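Laundry Room > Towels > Getting the Most Out of Old Ones

When a Towel Starts to Fray: Trimming, Mending and Knowing When to Quit

November, by the Otau Home Pages

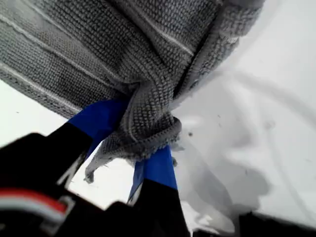 Gray waffle-knit towel with pale stripes and a frayed corner.

Corners go first on almost every towel I've owned. The middle can still be thick and thirsty and perfectly good, and there's that one sad corner getting thinner every month until it starts catching on buttons and zippers in the wash (and then, of course, it gets worse in a hurry). I used to pitch towels at that stage, and I wish I had all of them back!

Start with the towel clean and dry, and lay it out flat on a table under good light. Run your fingers along the hem the whole way around. A hem that curls into a roll is usually still sound and only wants a good steam pressing from the back, but a place where the stitches have let go will feel soft and a bit gappy. Mark those spots with a safety pin.

Trim the loose threads with sharp scissors. Please don't pull them. Looped and waffle fabrics are made so that one tug can travel a surprising distance, and you'll have a ladder across the towel before you can say oh no.

If the corner is thin but holding together, fold it under twice, about as deep as your thumbnail, and stitch it down by hand with doubled cotton thread. Gray thread hides on nearly anything, so I keep a big spool of it in the Didico tin with my needles. If the corner is ragged right through, cut it off in a curve, going around a saucer, and bind the raw edge with bias tape. A rounded corner wears better than a square one anyway, and it looks as though you meant it.

A few washing habits help too. Skip the fabric softener, which coats the loops. Close every zipper in the load. Give towels a wash of their own if you have enough of them, and a good hard shake before they go in the dryer, which fluffs the texture back up and gets the twists out.

And when mending is more trouble than the towel is worth, cut it into squares. I make mine 22 centimeters on a side, because that folds nicely into quarters and fits the basket under my sink, but suit yourself. Zigzag the edges or you'll be picking lint out of everything you own. They're lovely for drying salad greens, wiping down the shower on a Friday, or lining the drawer where the heavy pans go. The scraggly bits left over I save for shoe polish.

Questions or a towel trick of your own? Write to us through the contact page. © Otau Home Pages | Back to top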